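Hatthorpe Pottery Open Day

We'd been meaning to get to the Hatthorpe open day for years, and this September we finally made it! It's an hour and a half from us, mostly on back roads, and we left so early that we had to sit in the parking lot with a thermos until the gates opened. Hannelore Wallner, who runs the throwing room, spotted us through the fence and let us in ahead of time, so we got the first tour with only a handful of other people.

You start in the clay store, which smells wonderful (like a cellar after rain). They mix two bodies there, a buff stoneware and a darker one with a lot of iron in it, and Hannelore let us squeeze a lump of each. The dark one is much grittier. Then it's up a steep flight of steps to the wheels. I could have stayed there all day. Beat Brunner was throwing soup bowls, one after another, talking the whole time about his tomatoes, and every bowl came off the wheel the same height as the last. He trims them the next morning, when they're firm enough to turn over.

The glazing room was my favorite. There are shelves of test tiles up to the ceiling, 300 of them according to the label on the door, going back to when the pottery opened. My husband fell for a celadon and I fell for everything else. I asked a lot of questions about kitchen use, mostly because I have ruined a few good pieces at home, and got very patient answers. Their stoneware is fine in a microwave. Anything with a metallic luster or a gold line stays out, and so does an old piece with a crack in it, as water gets into the clay and the pot can heat up more than the food. 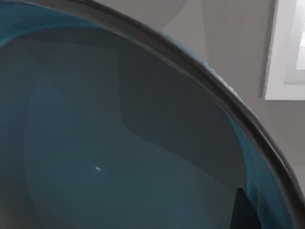

A deep bowl, dark teal-blue on the inside with a charcoal-gray rim. 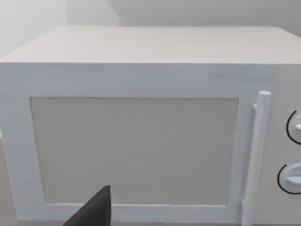 After glazing comes the kiln shed, and we were lucky with the timing. The big gas kiln had been opened that morning and Elfriede Ruchti was unpacking it in heavy gloves, calling out the good ones. The pots were pinging as they cooled, a lovely sound, like somebody tapping a glass very softly in another room. She told us the firing takes most of a day and the cooling takes longer, and that peeking early is how you lose a shelf of plates. A few pieces had stuck to the shelf and she knocked them off with a chisel, quite cheerfully.

Lunch was in the yard: lentil soup, rye bread and a plum cake that sold out while we were in line for it. Get the cake first!

The seconds sale is in the long barn and runs all afternoon. Prices started at $8 for small dishes, and we came home with four plates, a jug with a slightly wonky spout that pours perfectly, and a lidded jar for my sister. We left a huge serving platter behind at $61 and I have been thinking about it ever since.

Parking is free but the field gets soft, so wear boots. The stairs to the throwing room have a rail on one side only. Dogs are welcome in the yard and the barn but have to stay out of the workshops. They plan to hold it again next September, and I've already told Hannelore to expect us at the fence.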